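Shelf Fit and Label Visibility of Packaged Breakfast Foods on an Open-Frame Shelving Unit

Project report, Retail Space and Materials, second-year laboratory
Submitted 17/07/2019

Summary

This project looked at how upright food packages sit on an open-frame shelving unit, and how much of the printed front can be read from normal standing positions. The products were tea, granola and oat snacks of the kind a small grocery store puts in one breakfast section. Two shelf layouts were compared. Layout A sorted the goods by product type. Layout B sorted them by package height. Layout B used the vertical space better but made the granola harder to find. A mixed layout is recommended for the Flikham store plan, with tea on the lower shelf and the granola and oat snacks on the upper.

1. Background

The Flikham store plan is the shared case for all project groups this term. It describes a small neighborhood grocery with one short wall for dry breakfast goods. The plan calls for open shelving with no back panel, fixed to perforated metal uprights, so that shelf heights can be changed without tools other than a mallet.

Our group was given the breakfast section. The task sheet asked for three things: a list of the package types, a test of at least two layouts, and a written recommendation with a drawing. The drawing was handed in separately in February as part of the interim check and has since been changed only in the position of the lower shelf.

Earlier groups worked with canned goods. Cans are stiff, round and close to each other in size, so their layouts could be worked out on paper. Breakfast goods are less regular. The set contains narrow cartons, wide cartons and soft packages with a filled lower part and a flatter top. A soft package leans when its neighbor is removed. A narrow carton can be pushed over by a hand reaching past it. Both effects had to be tested on the shelf.

2. Equipment and materials

2.1 Shelving

The unit is a Tinska open frame with light tan shelves, black metal uprights and a steel crossbar under the upper shelf. The clear width between uprights was taken as 85 cm. Shelf depth is 300 mm. After the February change, the clear height over the lower shelf is 372 mm, measured from the shelf surface to the underside of the crossbar. The crossbar sets the limit here. A package that clears the upper shelf but not the crossbar cannot be tipped out toward the customer.

The frame stands against a white wall with an electrical outlet behind the lower compartment. A plug and cord occupy part of the space behind the goods. The depth available at that point is less than the nominal depth if the cord is to hang freely, and the layouts were drawn with this in mind.

2.2 Products

Tea: white cartons, all one size, placed upright. They are the narrowest items in the set.

Granola: packages in several flavors, mostly white with a colored label panel and a large photograph of the contents. The label color is the main difference between flavors.

Oat snacks: bright green-yellow and yellow boxes from Bobo's, including apple pie stuffed oat bites. The strong color makes them useful as a marker for the section.

Pantry goods: a white carton from The Organic Pantry Co with black line drawings of plants on the upper face and the name in capitals on the front.

No product was opened. Net weights were copied from the packages where printed and were not checked.

2.3 Measuring tools

Package dimensions were taken with a Rüegg steel rule and a try square. Soft packages were measured standing, after being tapped lightly on the table to settle the contents. Values were entered on the Gisivetti sheet, the form used in this course for package outlines. The sheet has one line per package type, with columns for width, depth, standing height, and the height of the lowest line of brand text.

3. Method

3.1 Sorting

The packages were first stood on a flat tan surface and grouped. Grouping by eye was done before any measurement, to record how a stock clerk without a plan would divide them. The measured heights were added afterward and the two groupings compared.

3.2 Placement

Each layout was set up from left to right, starting with the lower shelf. Packages were placed upright with the main printed face forward. The front edge of each package was aligned with the front edge of the shelf, with a small setback so that no carton overhung. Gaps between neighbors were left wide enough to take hold of a package by its sides.

3.3 Handling check

Packages were taken from the front row and put back in the same position. A placement was marked as failed if a neighboring package fell, turned far enough to hide its brand name, or moved past the shelf edge. The check was repeated 3 times for each layout, and the positions were reset between runs.

3.4 Reading check

The brand name and flavor were read from a standing position directly in front of the unit and again from an angle to one side. A name was counted as readable if it could be read without bending down or moving the head to see past another package.
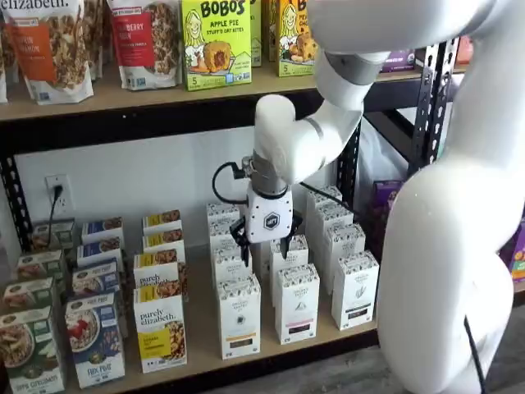
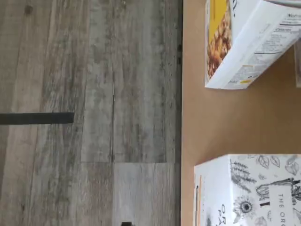
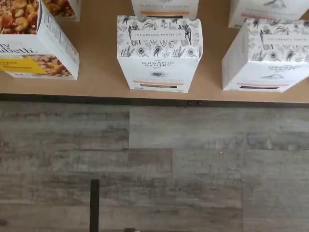
Packaged goods from the breakfast set, on the shelving unit in the first view and on the tan surface in the second and third.

4. Results

4.1 Grouping

Grouping by eye gave the same result as grouping by measured height for the tea cartons. It gave a different result for the granola. By eye, all granola was placed together on the strength of the photographs. By height, it was divided into two groups, one of which included the oat snacks.

White packaging caused some confusion. Tea, several granola packages and the Organic Pantry carton all have a mainly white surface. From the side they are difficult to tell apart, particularly where the side panel carries only nutrition facts and small print. A package put back with its side forward is effectively unlabeled for a customer walking past.

4.2 Layout A, sorted by product type

Tea was placed on the lower shelf in a single row. The granola and oat snacks were placed on the upper shelf. Names on the upper shelf were readable from both positions. On the lower shelf the tea was readable from the front and partly readable from the side.

One failure was recorded on the upper shelf. A soft granola package leaned into the gap left by the one beside it and turned its label away. No package fell. The tea cartons kept their positions in all runs, but the row was sensitive to spacing. Where two cartons touched, the second moved with the first.

Layout A leaves unused height over the tea. The cartons are short relative to the opening, and a large part of the white wall behind them remains visible.

4.3 Layout B, sorted by package height

The tallest packages were placed on the lower shelf and the shorter ones above. The unused height in the lower opening was much smaller. The handling check gave more failures than Layout A, all of them on the lower shelf, and most came from contact with the crossbar as a tall package was tipped forward. Packages near the outlet could not be pushed fully back without touching the cord.

Reading was weaker as well. The granola was divided between the shelves, and the colored label panels no longer formed a continuous band. The oat snack boxes were still easy to find.

5. Discussion

The crossbar had more influence on the result than expected. The opening is described in the store plan by the distance between shelf surfaces, and the crossbar is not mentioned. A stock plan based on the shelf-to-shelf distance would allow packages that fit but cannot be removed cleanly. We suggest that the plan list the clear height under the crossbar as a separate figure.

The open back is a second point. With no back panel, goods pushed too far can move behind the shelf line. For the tea cartons a low rear stop would be enough. It should be left out, or notched, at the outlet.

Spacing should be stated in the plan in terms of grip. A fixed gap in millimeters does not suit a mixed set, as a narrow carton needs side clearance for the fingers and a soft package needs support from its neighbor. In Layout A these needs are separated by shelf, and the two rules can be applied without conflict.

6. Recommendation

Use Layout A with the following changes.

Lower the upper shelf by one or two holes if the tea is to remain alone on the lower shelf.

Place the oat snack boxes between granola flavors as stiff supports for the soft packages.

Keep the Organic Pantry carton at the end of the upper shelf, front face forward, and away from the tea.

Leave the position in front of the outlet one package deep.

7. Limits of the work

The reading check was done by members of the group, who already knew the products. A customer seeing the shelf for the first time may read less. Lighting was the normal room lighting and was not measured. Price strips were not fitted, and they would cover part of the lower shelf edge. The handling check used single packages only, and restocking from a full case was not tested.

Appendix: sheets handed in with this report

Gisivetti sheet, package outlines
Handling check record, Layouts A and B
Reading check record, front and side positions
Revised drawing of the breakfast section, Flikham store plan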